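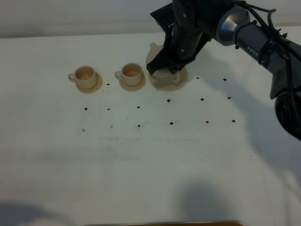
Figure 2. Matching beige tea ware on a white tabletop: two cups on saucers, with the teapot to their right on its own round base.

3.2 Setting out the tea table

We were delighted by how much people had to say about the plain business of setting out tea. When we began the Derkorberg interviews in June, we expected short answers, and we had allowed one page of the notebook for each household. By the second visit we were writing on the backs of the sheets! People who said they had no particular way of doing it went on to explain, with great care, where the pot goes, which cup is poured first and what a saucer is for when there is no biscuit to put on it.

Figure 2 has the kind of arrangement we call a side pot layout, with the cups together and the pot standing beside them. The other common form, the centre pot layout, puts the teapot between the drinkers so that either can reach it. Side pot households nearly always had one person who poured. Centre pot households shared the job, sometimes with a good deal of teasing about who had last filled it.

The base under the pot deserves more attention than it has had. Wainwright households called it a stand, a plate or "the pot's saucer", and the last of these names is a lovely clue to how the set is understood. Where pot and cups each have a round piece beneath them, the whole group reads as a family, and people were reluctant to break it up. One respondent in Puketti kept a cracked stand in use for years and would not hear of a cork mat.

Colour mattered too. In sets of a single pale shade, such as the one in Figure 2, tea marks inside a cup show up readily, and opinions on this were split. Some scrubbed with bicarbonate after every use. Others were fond of the marks and felt that a cup improved with them, a view we met in around 6 homes and found hard to argue with over a second helping.

Handles gave us the richest material of all. Respondents turned them to suit the guest's hand, or to match one another, or simply left them as they fell, and several changed their minds while showing us. We return to handles in the next section, together with the drawings made at the Cirunine tea mornings.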